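Ulteck hand gripper kit for recording demonstrations

Sold by Avero. In stock, sent out in 3 days.

What it is

I'm Lenka Baláž and I look after the recording side of things at Avero, so I'm the one who gets to write this page (lucky me!). The Ulteck is a gripper you hold in your own hand. You squeeze the trigger, the two fingers close, and a camera on the body films the job from right behind them. Do the same small task over and over, in slightly different ways, and you end up with a pile of examples that a learning system can be trained on. You don't need an arm at all while you're recording, and that's the bit that won me over. I've carried mine to a bakery, my mum's kitchen and a very cold garage, and I've come home with usable takes from all three.

I should say that I use this thing most weeks, so what follows is partly sales page and partly me passing on what I'd tell a friend.

What's in the box

Gripper body with trigger handle
One pair of fingers, black, with pads fitted
Camera bracket (camera sold separately, see the Nornberg bundle)
Spare pad covering, enough for 2 changes
Small screwdriver and a bag of screws
Printed quick guide
Carry case

Living with it

Setting up takes me 10 minutes, and most of that is hunting for the charger. Clip the camera in, plug it into your laptop or the Hrubý recorder, do the opening and closing check on screen, and off you go. The check asks you to open the fingers all the way, close them all the way and hold. Please do it every time you take the camera off and put it back. I skipped it once last August and threw away a whole afternoon of cup stacking, and I'm still cross!

The handle is comfy enough for long sessions, though I've got small hands and I do swap sides after a while. If you're left-handed, the trigger works just as well that way round. The cable comes out at the back and there's a little hook for it, so it doesn't drag across whatever you're picking up.

How I record

I like to keep each take short. Start with the fingers open and clear of everything, pause, do the task at a calm speed, pause again, stop. Long rambling takes are a pain to cut up later. If you fumble and drop something, carry on and pick it up again, then mark the take in the recorder so you can decide afterwards whether to keep it (I keep lots of mine, as a system that has only ever seen perfect grabs doesn't know what to do when one goes wrong).

Change things as you go. Move the object, come in from the other side, use a different table, open the curtains. My first set was all done on the same desk in the same corner, and the arm we trained from it was hopeless anywhere else. These days I shift something every 5 takes and I've stuck to that even when I'm tired and want my tea.

A few takes of the bare worktop are handy as well. I use them to look over the view before I start on the real job: are both fingers where I expect them, is there a big glare off the table, has the bracket slipped?

Pads and wear

The covering on the pads is the part that wears. It's there for grip, and if you're picking up rough or heavy things all day it will fray at the edges and start to lift at the corners. 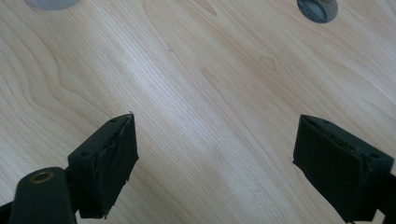

You can go on recording with a bit of fluff on the sides, and I often do, but I'd change the covering once the flat gripping face starts to go or a loose bit gets caught on what you're holding. Peel off the old piece, wipe the pad, press on the new one and leave it overnight. Try to do both sides together so they grip alike. Then record a short test before the next proper session and compare it with your older takes, in case the closed position has moved a touch.

Check the screws while you're at it. They want to be snug, and no more than that.

Questions I get a lot

Will it work with my own camera? If it fits the bracket and your laptop can read it, probably yes. Send me the model and I'll have a look before you order.

Can I put the same fingers on an arm? Yes, with the Ulteck arm mount, sold separately. I'd really recommend it, so that the view in your examples is close to what the arm gets later on.

Do you sell the pad covering by itself? We do, in packs of 10 pieces.

Can I borrow one first? We've got a demo kit that goes out on loan. There's usually a short wait, so drop me a line and I'll put your name down.

Returns and repairs

Send it back within the return period shown on your order and we'll refund it, as long as it's all there. Pad covering counts as a spare part and isn't covered by the repair promise, but the body, trigger and finger mounts are. For repairs, please take your own camera off first and pop a note in the case with your order number.

Page last updated 30/01/2022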